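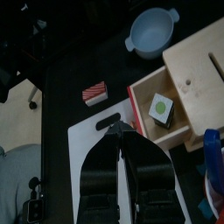
I've been using the Emora countertop board oil for close to a year, and I'm the one who writes up the Emora range for this shop, so take my enthusiasm with a pinch of salt. It's a plain food-safe oil in a squat bottle with a pour spout that doesn't dribble down your wrist (hooray!). You wipe it on, go do something else for a while, and wipe off whatever didn't soak in. I get asked a lot if it's only for wood, and yes, it is. A white board like the one lying next to the wooden box wants dish soap and a good rinse if it's plastic, so save your oil for the box, and for salad bowls, spoons, rolling pins, that sort of thing.

The small bottle is 200 ml and does up to 23 average boards. I go through mine faster than that, but I also oil my knife handles and the windowsill, so don't copy me. It smells faintly of oranges for an hour or two and then of nothing much.

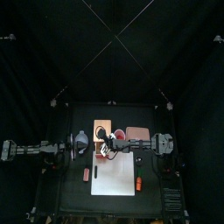

Pale blue-gray container with a knob on top, on the dark tabletop.

If you'd like something thicker, the Jarkance wax goes on over the oil and leaves a soft shine. I like it best on bread boards. Warm the tin in your hands first or you'll be scraping at it with a spoon like I did! We're out of the big tins until September, but there are plenty of the 70 g ones, and they ship in the same box as the oil with no extra postage.

Comments

Yetunde Okoro: Did my grandmother's chopping block with this and it took three coats. Looks lovely now. Is the spout cap sold separately? Mine went down the garbage disposal.

Pramila Nishad: Good oil, slow to soak in on maple. I leave mine overnight.

Last updated: September

Contact us | © Ogbonna Kitchen Goods | Back to top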